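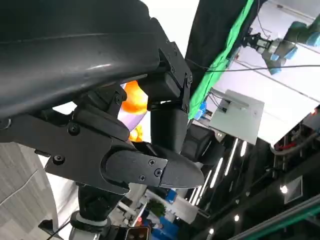
Simão Azevedo reckons we'd be mad to let Obsa Sisay go in February, and he rang twice last night to tell me so. Sell anyone else, was the gist. Sell the goalkeeper. Sell the mowers. Second call came at ten to midnight and went on longer than the first.

So, the transfer stuff, quickly, as I've got to get this off to everyone before the kit arrives.

Fosance have asked about Obsa. That much is true. They rang the club, did it properly, and were told he's under contract until the end of next season and we're not looking to sell. No bid. The number going round on the supporters' page is made up as far as I can find out, and I did ask.

Why they want him is no mystery. 9 goals before Christmas from the left of midfield, four of them with his wrong foot, and he's 22. Fosance have lost their captain to a knee injury and play the same shape as us, more or less, with the wide man coming inside and the full back going round him. He'd walk into it.

Would he go? Don't know. He was asked after the Rodero match and said he was thinking about his tea. Radwa Ezzat has had a longer chat with him and came away saying he's happy enough but would like to be playing a level up before he's 25. Fair. Can't argue with that and I wouldn't want a player who felt otherwise.

What I would say is look at the Rodero game again if you've got the recording. First half he hardly touched it. They put two on him every time and we kept giving it to him anyway, standing still, back to goal, no help. Second half Zewditu Hadgu swapped him to the right and told Hagos Tesfamariam to stay wide and keep his full back honest, and suddenly there was a yard of grass. Goal on 58 minutes came from that. So did the one that was ruled out, which I've now watched more times than is healthy and he was level. LEVEL.

Point being, if he goes, it isn't just the goals. Hagos gets his space from Obsa dragging people about. Take one out and the other is a winger with a man and a half on him all afternoon.

Replacements. Two names I've heard. One is on loan at Habte and can't be recalled till the spring, so forget it. The other is a lad at Pididico, left footed, tall, plays more as a second striker. Saw him once, in a gale, so wont pretend to have a view. Simão has seen him three times and says he's slow over the first few yards and lovely after that. Make of it what you will.

Money, as people keep asking. The manager has got a bit to spend but not a lot, and I'm told any of it going out this window would be on a centre half, with both of ours one booking off a ban. Right call I think. We've conceded from a corner in each of the last three and it's the same corner, basicaly. Near post, flick, tap in.

Other bits.

Hagos made his 109th appearance at the weekend, which puts him level with his uncle. Lovely reception when he came off. He'll go past him against Habte if the hamstring is all right, and it was only tight, he says.

The reserves drew 2-2 away at Pididico with ten men from just after the break. Red card looked harsh from where I was stood but I was stood behind a tree. Under-18s lost, played well, hit the bar, you know how it goes.

Coach to Habte leaves at 9 from the main gate and wont wait. 40 seats, 15 left when I last looked. Pay Radwa, cash or transfer, and put your surname on the transfer please as we've got one that just says "footy" and no idea whose it is. Habte have gone pay on the gate for away fans, and the turnstile is round the back by the allotments, same as last year. Bring layers, there's no roof at that end and the wind comes straight accross.

Zewditu is doing a question and answer in the clubhouse after next week's training, starts half seven. She's said she'll take anything except transfers. Somebody will ask about transfers.

Last thing, the window shuts at 11pm on the final day of the month. I'll send a short one round if anything happens with Obsa or the centre half before then. If you hear nothing, he's still ours.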